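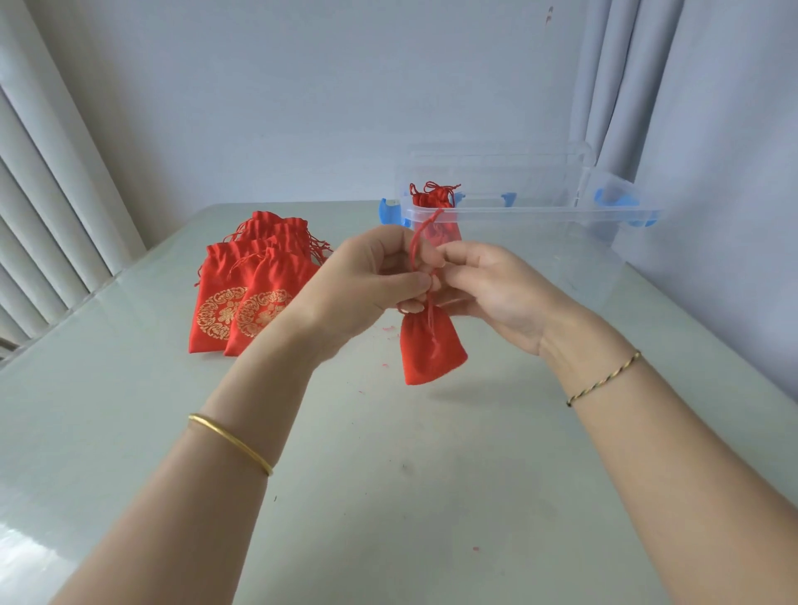

Rote Beutel mit Kordelzug, vorne mit goldenem Aufdruck.

Der kleine Teeladen Geerts zieht um, und ich freu mich wie verrückt! Ab April findet ihr ihn in der Markthalle Narkside, gleich neben dem Eingang zum Hof (da, wo früher der Schlüsseldienst war). Der neue Raum hat endlich Platz für drei Tische, im alten Laden musste man ja im Stehen probieren. Ich war gestern kurz drin, es riecht noch nach Farbe, aber die Regale stehen schon.

Neu im Sortiment sind zwei Oolongs und ein gerösteter Grüntee, von dem ich mir sofort eine Tüte gesichert habe. Insgesamt kommt der Laden jetzt auf 143 Sorten — wer soll das alles trinken? Ich fange jedenfalls oben links an.

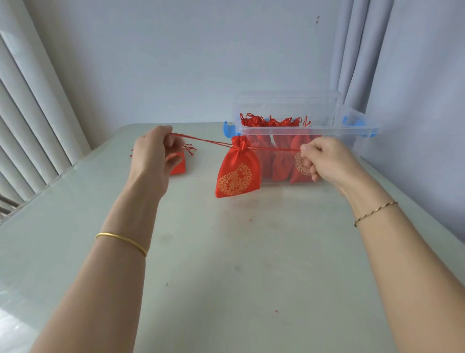 Ausgabe 143 · Seite 3

Geöffnet wird um 10 Uhr, und am ersten Tag gibt es bis mittags Kostproben umsonst. Kuchen kommt von der Bäckerei Ciltier, hoffentlich wieder der mit Mohn. Wer mit dem Rad kommt, stellt es bitte in den Hof, vorne an der Straße wird es eng. Die alten Gutscheine gelten weiter, auch die handgeschriebenen, ich hab extra nachgefragt (meiner lag zwei Jahre in der Küchenschublade). Der alte Laden bleibt noch bis Ende März offen.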